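Prallby publishes house rules for robots that handle the shopping

OSVILLE, March 22, 2020 – Prallby, which tests robot arms for people who would like to buy one and not regret it, has today published its Code of Good Practice for Tabletop Handling. It runs to 7 rules. An earlier draft was a good deal longer and was read by its author.

The code covers the dull end of robotics: picking household goods up, putting them down again and writing down what happened. It grew out of 3,684 logged handling trials at the firm's Osville workshop, a fair number of which could not be compared with one another as the tables had been laid according to mood.

Rule 1 therefore deals with the table. It must have a plain covering and a plain background, and it must hold goods of different shapes and surfaces, including at least one that is awkward to grip. Teams may not tidy up to flatter the machine. An opened carton stays opened, flaps and all, and a loose cord stays where it fell.
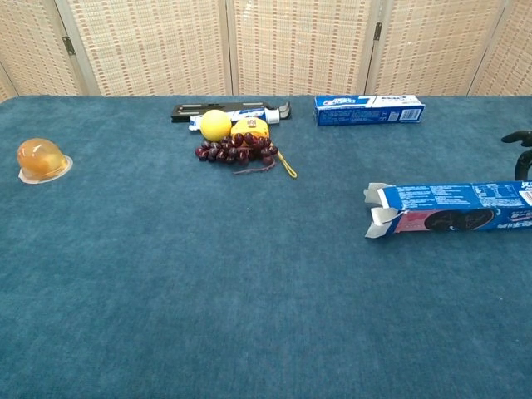
A gripper at the cookie box, with the toothpaste, grapes and jelly cup still on the table.

"Any robot looks clever if you give it a cube," said Danai Kontogiannis, head of test practice at Prallby. "Give it a jelly cup and a bunch of grapes and you learn something. We wanted rules that a tired person could follow at the end of a shift, because that is who will be following them."

Rules 2 to 4 set out how a trial is run. The starting layout is recorded before the arm is switched on. Hands stay off the table while the arm is live, and this includes the hands of managers. A dropped item is logged as dropped. The terms "set down early" and "released with confidence", both found in past reports, are withdrawn.

Rule 5 asks for the table to be recorded with the arm out of the way as well as at work, from the same side and at the same height. 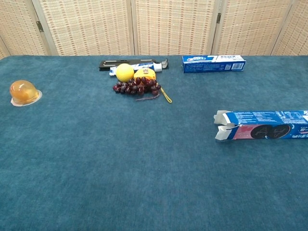 Rule 6 covers replacements. Goods may be swapped only for others of the same size and shape, and the swap must be noted. Rule 7 bars any team from quoting a success rate without also giving the number of attempts. Prallby expects this to be the least popular of the set and has printed it in bold.

Borbély, the firm's partner on gripper safety, has adopted the code for its own benches. Pranbridge will begin using it in April, once it has finished arguing about Rule 3.

The code is voluntary and carries no certificate, badge or sticker. It is free to download, and 450 printed copies are available on request for workshops that prefer something to pin to the wall.

Notes to editors

Prallby is based in Osville and tests handling equipment for homes, shops and small warehouses. Comments on the code are welcome from anyone who works with robot arms, and should be kept under 2,000 words.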